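6월 28일 수요일

비가 올 것 같더니 안 왔다. 우산만 하루 종일 들고 다녔다.

아침 회의에서 목표치가 또 나왔다. 11월까지 2000건. 호아킨이 화이트보드에 숫자를 크게 쓰고 밑줄을 그었다. 지난번에도 같은 숫자에 밑줄을 그었는데 그때는 빨간색이었고 오늘은 파란색이었다. 나는 왜 하필 2000이냐고 물었다. 호아킨 사아베드라 씨는 늘 그렇듯이 기분 나빠하지 않고, 훈엔추만 쪽에서 그 정도면 곡선이 꺾이는 게 보일 거라고 했다고 대답했다. 무슨 곡선이 어디서 꺾인다는 건지는 더 묻지 않았다. 물어봐야 그래프 한 장이 날아올 텐데 그 그래프의 가로축도 결국 건수다. 건수를 늘리면 좋아진다는 걸 건수로 보여 주는 그림을 나는 올해만 해도 여러 번 봤다.

오늘 내가 맡은 건 집기 동작이다. 손잡이 달린 그리퍼를 쥐고 탁자 위의 물건을 집어 옮기고, 놓고, 다시 집는다. 말로 쓰면 애들 장난 같다. 해 보면 어깨가 먼저 안다. 팔꿈치를 몸에 붙이고 하라는 지침이 있는데 그렇게 하면 탁자 먼 쪽에 손이 안 닿고, 팔꿈치를 떼면 손목이 흔들린다. 지침서를 쓴 사람은 아마 나보다 키가 클 것이다. 지침서에는 또 "평소처럼 자연스럽게" 움직이라고 적혀 있고, 바로 다음 줄에 시작 전 정지, 집은 뒤 정지, 놓은 뒤 정지라고 적혀 있다. 평소에 컵을 들면서 세 번 멈추는 사람을 데려오면 될 일이다.

오전에는 78건을 했다. 올가는 잘했다고 했다. 나는 잘 모르겠다. 뒤로 갈수록 내가 뭘 하고 있었는지 기억이 안 난다. 처음 열 몇 번은 물건을 보고 집었고 그다음부터는 물건이 있을 자리를 집었다. 물건을 바꿔 놓아도 손이 먼저 아는 길로 간다. 그러면 이건 사람이 물건을 보고 판단해서 집는 예시인가, 지루해진 사람의 손버릇 예시인가. 파일 이름은 똑같이 붙는다. 점심 먹으면서 올가한테 이 얘기를 했더니 모델은 손버릇도 잘 배운다고 했다. 위로인지 농담인지 모르겠다. 올가 파레데스라는 사람은 웃지 않고 농담하는 편이라 구별이 어렵다.

점심은 두부조림. 짰다.

밥 먹고 나서 로르콜레오 화면을 한참 들여다봤다. 로르콜레오는 우리가 찍은 걸 올리면 자동으로 쓸 만한지 걸러 주는 프로그램인데, 나는 이놈을 처음부터 안 믿었다. 안 믿는 이유를 말하라고 하면 딱 부러지게는 못 한다. 그래도 오늘은 하나 건졌다. 오전에 한 것 중에 내가 물건을 떨어뜨린 게 있었다. 집다가 미끄러져서 바닥에 떨어졌고, 나는 "아이고" 하면서 주우러 갔다. 로르콜레오는 그걸 성공으로 분류했다. 그리퍼가 닫혔다가 열렸으니까 집었다가 놓은 것이라고 본 모양이다. 틀린 말은 아니다. 나도 집었다가 놓기는 했다, 바닥에.

반대로 멀쩡한 건 떨어졌다. 천천히 신경 써서 한 건데 "동작 불명확"이라고 떴다. 천천히 했더니 정지 구간이 길어져서 그런가 보다고 호아킨이 추측했다. 추측이라고 본인도 말했다. 우리 팀에서 이 프로그램 기준을 정확히 아는 사람이 없다는 걸 오늘 다시 확인했다. 기준은 키로프에서 만들었고, 키로프 팀은 작년에 다른 과제로 넘어갔고, 문서는 링크가 깨져 있다. 호아킨이 메일을 보내 놓겠다고 했다. 지난달에도 보내 놓겠다고 했었다.

이럴 때마다 브란컴에서 일하던 생각이 난다. 거기서는 로봇 팔을 직접 붙잡고 끌고 다니면서 동작을 가르쳤다. 느리고 무겁고 하루에 얼마 하지도 못했다. 대신 팔이 못 가는 데는 나도 못 갔다. 그게 답답했는데 지금 생각하면 정직한 데가 있었다. 지금 쓰는 건 가볍고 빠르고 어디든 들고 갈 수 있다고 다들 좋아한다. 나도 허리는 덜 아프다. 다만 내 손목이 꺾이는 대로 로봇 손목도 꺾일 수 있느냐고 물으면, 그건 나중에 변환하면서 해결한다고 한다. 나중에 변환하면서. 이 말을 들은 횟수를 세어 뒀으면 그것도 데이터셋이 됐을 것이다.

훈엔추만에서 온 결과 영상도 오후 초에 다 같이 봤다. 우리가 봄에 보낸 걸로 훈련시킨 거라고 했다. 팔이 내려가서 물건을 집고 옆으로 옮겨 놓는다. 박수 치는 사람도 있었다. 나는 뒤쪽 의자에 앉아서 배경만 봤다. 탁자 높이가 그대로고 조명이 그대로고 물건 놓인 간격까지 봄에 우리가 하던 그대로다. 탁자를 한 뼘만 돌려 놓고 한 걸 보여 달라고 했더니 그건 다음 단계 과제라고 한다. 다음 단계에는 참 많은 게 들어 있다. 옆에서 올가가 그만하라는 뜻으로 내 의자 다리를 툭 찼다. 그래서 그만했다.

그래도 하나는 인정해야겠다. 집기 직전에 팔이 잠깐 멈칫하는데, 그 멈칫이 나랑 비슷했다. 나도 집기 전에 손을 아주 조금 뒤로 뺐다가 들어간다. 어머니가 생선 뒤집을 때 그러신다. 내 습관이 저기 들어갔나 싶어서 등이 좀 서늘했다. 착각일 수도 있다. 봄에는 여럿이 같이 찍었고 누구 것이 얼마나 섞였는지는 아무도 모른다. 정지 규칙 때문에 다들 멈췄으니 그냥 그 규칙이 나온 것일 가능성이 더 크다. 집에 와서 생각하니 그쪽이 맞는 것 같다. 좀 서운하기까지 한 게 우습다.

오후 작업은 촬영 말고 골라내기였다. 촬영보다 이게 낫다. 앉아서 한다. 영상을 한 장면씩 넘기면서 쓸 것, 버릴 것, 애매한 것으로 나누는데, 애매한 것 칸이 제일 빨리 찬다. 호아킨은 애매한 것을 줄이라고 하고 나는 애매한 걸 애매하다고 한 것뿐이라고 했다. 둘이서 이걸로 꽤 오래 얘기했다. 호아킨 말은 이렇다. 사람이 보기에 애매해도 모델한테는 쓸모가 있을 수 있다. 내 말은 이렇다. 그러면 사람이 왜 보고 있나. 호아킨은 품질 관리라고 했다. 대화가 거기서 끝났다. 그가 나쁜 사람은 아니다. 커피도 자주 산다.

버리자고 표시한 건 16건이었다. 호아킨이 다시 보더니 그중 2건만 버리고 나머지는 살렸다. 이유를 적는 칸이 있는데 살릴 때는 이유를 안 적어도 된다. 버릴 때만 적는다. 이런 칸 설계를 보면 누가 뭘 원하는지 알 수 있다.

살린 것 중에 끝까지 마음에 걸리는 게 있어서 여기 붙여 둔다. 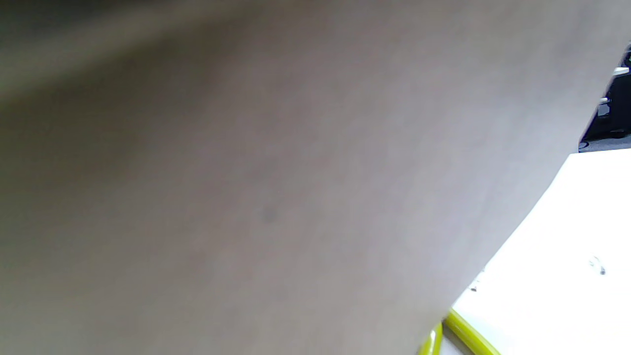 골라내기를 하면서 제일 곤란한 게 가림이다. 규정에는 "주요 대상이 일부 가려져도 무방"이라고만 되어 있고 일부가 어디까지인지는 없다. 나는 절반이 기준이라고 멋대로 정해 놓고 쓰는데, 올가는 앞뒤 장면을 보고 정한다고 하고, 호아킨은 기준을 두면 건수가 준다고 한다. 이 장면은 내 기준으로는 볼 것도 없다. 초점도 안 맞은 회베이지색 덩어리가 거의 다 차지했고 나는 그걸 손이나 팔뚝, 아니면 소매로 읽었는데, 읽었다기보다 찍었다. 흰 탁자는 하얗게 날아가기 직전이고 연두색 물건은 막대 두 개가 만나는 끄트머리만 아래쪽에 겨우 걸쳤다. 고리인지 손잡이인지 무슨 테두리인지 나는 모르겠다. 로르콜레오가 이걸 보고 뭐라고 할지 궁금해서 돌려 봤더니 "유효"였다. 탁자 위의 조그만 회색 점 두 개를 물체로 친 게 아닌가 의심하고 있다. 나한테는 부스러기나 얼룩으로 보이는데, 부스러기라고 장담하지도 못하겠다.

호아킨의 논리는 실제 로봇도 카메라가 가려질 때가 있으니 가려진 장면도 배워야 한다는 것이다. 말은 된다. 듣고 있으면 늘 말은 된다. 그런데 그 논리대로면 못 쓸 장면이라는 게 세상에 없다. 흔들린 건 흔들림에 강해지라고 넣고, 어두운 건 어둠에 강해지라고 넣고, 내가 하품하다 찍은 건 하품에 강해지라고 넣으면 된다. 가려진 걸 가르치고 싶으면 가렸다고 표시를 해서 따로 넣든지. 표시 칸을 하나 만들자고 했더니 칸을 추가하려면 키로프 형식을 고쳐야 한다고 한다. 또 키로프.

올가한테도 보여 줬다. 올가는 잠깐 보더니 구석의 초록 불빛은 뭐냐고 물었다. 나는 그때까지 그게 있는 줄도 몰랐다. 오른쪽 위 시커먼 것에 점처럼 붙어 있다. 의자 같기도 하고 장비 같기도 한데 둘 다 모르겠어서 모른다고 했다. 올가는 모델이 이런 걸 붙잡고 배우는 수가 있다고 했다. 예전에 다른 데서 일할 때, 집는 동작을 잘하던 팔이 어느 날부터 엉뚱하게 굴어서 보니 벽시계를 치운 날부터였다고. 그 얘기가 진짜인지 모르겠다. 이 바닥에 도는 얘기는 다 그런 식이고 출처를 물으면 꼭 한 다리 건너다. 그래도 이번에는 믿고 싶어졌다. 내 편이 되는 얘기라서 그럴 것이다. 남한테는 근거를 대라고 하면서 나는 이런다.

퇴근 전에 애매한 것 칸을 조금 비웠다. 비웠다는 건 쓸 것 칸으로 옮겼다는 뜻이다. 버리자니 이유를 적어야 하고 여섯 시가 넘었다. 나도 똑같은 사람이다. 이걸 적어 두는 건 나중에 품질이 왜 이러냐고 물을 때 내가 한 짓을 기억하고 있으려고.

돌아오는 버스에서 어떤 아이가 손잡이를 잡으려고 까치발을 하다가 안 되니까 제 엄마 가방끈을 잡았다. 한 번 보고 바로 바꾼다. 2000건은커녕 한 건도 안 되는 걸로. 이런 비교가 불공평하다는 건 안다. 그 아이도 태어나서 지금까지 하루 종일 찍은 셈이니까.

어깨에 파스 붙임. 오른쪽만. 내일은 탁자를 창 쪽으로 조금 밀고 해 보자고 할 생각이다. 호아킨은 조건이 섞인다고 싫어할 거고, 나는 섞으려고 그러는 거라고 할 거다. 그리고 키로프에 메일 보냈는지 물어볼 것. 우산은 버스에 두고 내렸다.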